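How a Robot Learns to Fold a Towel
Skuresgate Robot Club explainers, for readers aged 8 to 12
Posted October 11, 2018

Folding a towel is a short job for a person. For a robot it is a long list of smaller jobs, and each one can go wrong. This page explains how the Skuresgate club breaks the job down for the Vevis challenge, in which each school team programs one arm to fold one towel.

Words you will need

Gripper: the part of a robot that holds things. Ours has two fingers.
Grasp: the way the gripper holds an object.
Grasp point: the exact place where the fingers close.
Friction: the force that resists sliding when two surfaces touch.
Demonstration: a run in which a person steers the robot through a job while the computer records every movement.

Why cloth is difficult

A wooden block is rigid. If you push one side of it, the other side moves too, and the block keeps its shape. A robot that knows where one corner of the block is can work out where all the other corners are.

Cloth is not rigid. If you push one side of a towel, that side wrinkles and the far side may not move at all. The towel can lie flat, hang down, bunch up or roll over on itself. A computer cannot store a picture of every shape a towel might take. It has to look again after each movement.

Step 1: Find the towel

A camera sends pictures to the computer. Each picture is made of tiny colored squares called pixels. The program compares pixels that are next to each other. Where the color changes sharply, it marks an edge. A gray towel on a white surface gives a clear edge. A white towel on a white surface does not, and the program may miss part of it.

Stripes cause a different problem. Each stripe has two edges of its own, and the program must learn that these are part of the towel and that the outside border is what it needs.

Step 2: Choose a grasp point

For a fold, the gripper should take hold close to a hem or a corner. If it takes hold in the middle, the cloth rises like a tent and no fold is made.

Step 3: Close the fingers

The fingertips come down to the cloth and move toward each other. They push a little cloth up between them and squeeze. The tips need enough friction to keep the cloth from sliding out. On our gripper the fingers are wrapped in blue painter's tape. When the tape wears through, a team member peels it off and puts on a new layer. 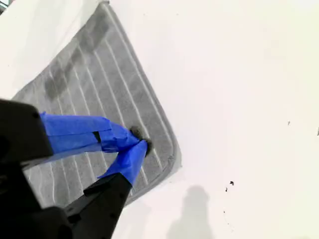
Aurora Paiva wanted to know why we don't just give the robot a hand with five fingers, as people have. More fingers would mean more motors, and each motor needs its own instructions. Two fingers can do only one kind of grasp, the pinch, but a pinch is enough for a towel. The program is also shorter, so mistakes in it are easier to find.

Step 4: Lift, carry and lower

The arm lifts the pinched cloth, carries it across to the opposite side and lowers it. Then the fingers open. Speed matters here. If the arm moves too fast, the loose part of the towel swings and lands crooked. If it moves too slowly, the team runs out of time. The Vevis rules allow 185 seconds for each towel.

Step 5: Check

The camera takes another picture and the program measures how far apart the two edges are. A gap of 22 millimeters or less counts as a fold. A larger gap means the robot must go back to Step 2.

Where the instructions come from

We do not type in every movement. Team members take turns steering the arm, and each turn is saved as a demonstration. By the end of April the club had saved 732 of them. The computer uses the demonstrations to find patterns, such as how far above the cloth the fingers should be when they start to close.

Poor demonstrations are kept in a separate folder marked Orncombe, after the room where the first ones were made. They are used for testing. A program that has only met tidy towels does badly with a crumpled one.

Try it yourself

You need a small towel, a table and a partner. Use only your thumb and one finger, and keep your other hand behind your back. Your partner gives the instructions and you do exactly what is said, even if it is wrong. You are allowed 3 tries. Write down the instruction that caused the most trouble, then write a better one.

Next explainer: Hnatiuk, our program for finding corners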